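Household tips: after a funeral, feeding people and clearing up

Most families in our village still have the gathering at home or in the parish room, and the same questions come up each time. These notes were put together by Frida Lauritsen and Guðlaug Holst from what has worked at past ones. Take what you need.

Food the day before

Sandwiches for 40 people take four large loaves and a good hour with two people buttering. Make them the evening before, stack them no more than three high, cover with a barely damp tea towel and then cling film, and keep them in the fridge. Egg fillings go in on the morning itself. Leave tomato and cucumber out altogether or put them on a plate at the side.

Fruit cake keeps and slices cleanly. Sponge is better cut frozen and left to thaw on the plate for an hour. Bake scones at 190 degrees for 10 minutes or a little over, and freeze any you bake early.

A soup is welcome in cold weather. Steinar Briem's lamb soup can be made two days ahead if the potatoes are added on the day.

Tea and coffee

Fill the urn before you leave for the service and switch it on at the plug when you get back. A full urn takes more than 40 minutes to boil, so have two kettles going for the first round. Put milk in small jugs on every table. Borrowed cups should be marked underneath with a dot of nail varnish, which comes off with remover afterwards.

The house

Clear the hall first. Coats can go on a bed, with a sheet over the cover if it is raining. Put out a clean hand towel and a spare roll in the bathroom, and prop the door ajar when it is free so that visitors don't have to ask.

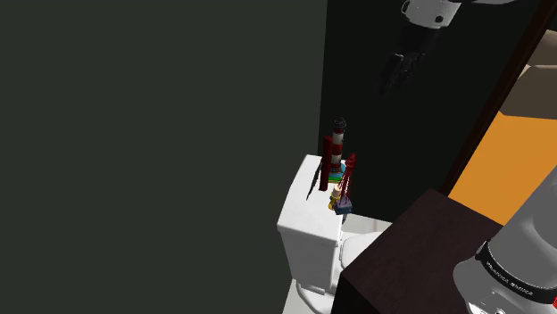 Move any small rugs out of the way, as older guests catch their feet on them. Dining chairs go round the edges of the room and armchairs nearest the door.

Flowers

Cut the stems of loose flowers at a slant and stand them in a bucket of cool water somewhere shady. Take the cards off straight away and write on the back what the flowers were and who sent them. You will want this when the thank-you letters are written. Lily pollen on a dark suit should be lifted with sticky tape. Don't rub it or wet it.

Candle wax on a tablecloth

Let it harden, scrape off what you can with a blunt knife, then iron through brown paper on a low heat, moving to a clean patch as the wax comes through. Coloured wax may leave a stain, and a little white spirit usually shifts that before washing.

Orders of service and photographs

Keep spare copies flat in a card envelope. Old photographs lent for the display should have the owner's name on a slip of paper tucked behind, never in ink on the back. Ketill Damgaard has a box of small easels that can be borrowed.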